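Setareh Ghasemi
02/05/2020

OK, a thread for anyone who asked what I've been doing with my evenings. I've been trying out Kurent, the robot arm simulator from Vovon. You pick an arm, pick a task, and teach it the task on your own computer before you ever pay for hardware. I'm on the trial plan and I have opinions!

First thing: setup was way easier than I was braced for. I downloaded it, made an account, sat through a very slow progress bar (make tea) and had an arm moving before dinner. I do not have a fancy machine. My laptop fan did sound like it was getting ready to leave the house, but it ran.

The starter pack comes with a bunch of household tasks. Buttons, doors, blocks, that kind of thing. I went straight for the drawers, since drawers are what I care about. My day job is at a small parts shop and half my life is opening and closing drawers.

So the drawer task is a white arm on a tabletop and a navy cabinet with two drawers. You tell it which drawer, you press go, and then you find out how good your settings are. Mine were bad. So bad. My first batch had the arm poking at the cabinet like it was checking if a cake was done.
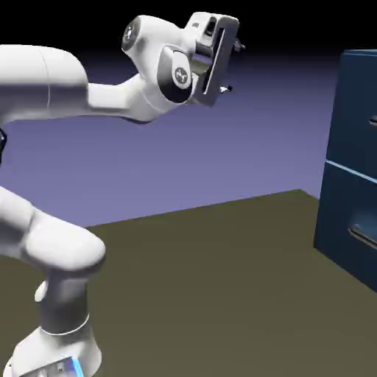
Kurent drawer task: arm up high, gripper open, cabinet over on the right.

I love that you can pause anywhere and swing the view around, by the way. It helped me way more than the graphs did. I kept blaming the grip when my approach angle was the thing that was off, and I only caught it by stopping a run and looking at it from the side.

Stuff I like, in no order: the undo button goes back really far. You can slow time down. You can save a run and send it to a friend as a little file, which I did, to Remo Dal Bello, who sent it back with the lower drawer working and zero explanation. Thanks Remo.

Stuff that bugs me: the help pages. Oh boy. There's a whole section on drawer friction that tells you where the slider is and never what a normal number would be. I ended up just dragging it and watching what happened. Also the looks are pretty plain (purple background, flat table, done), so if you want something that resembles your own kitchen or shop, you're building it yourself.

Pricing, because three of you have already messaged me. The trial gives you up to 1,000 runs, and you'll burn through those faster than you think if you leave it going overnight like I did. After that it's a monthly plan. There's an add-on called Cocco that randomizes the lighting and colors for you, and it costs extra, and I kind of think it should be in the base price.

I looked at Filtix too before picking this one. Nice tool, prettier for sure, but the trial was only 5 days and I need longer than that to get anywhere on weeknights. If you have a free week coming up you might like it better than I did.

Would I pay for Kurent? For a month or two, yeah. I've got the top drawer opening pretty reliably now and closing is still a mess, it keeps letting go early. I wrote to support about it and got a real answer from a real person in 6 hours, with a settings file attached. Haven't tried the file yet.

Going to load it up tonight and see. If anyone has closing working on the lower drawer, please send me your numbers, I will trade you my friction slider notes!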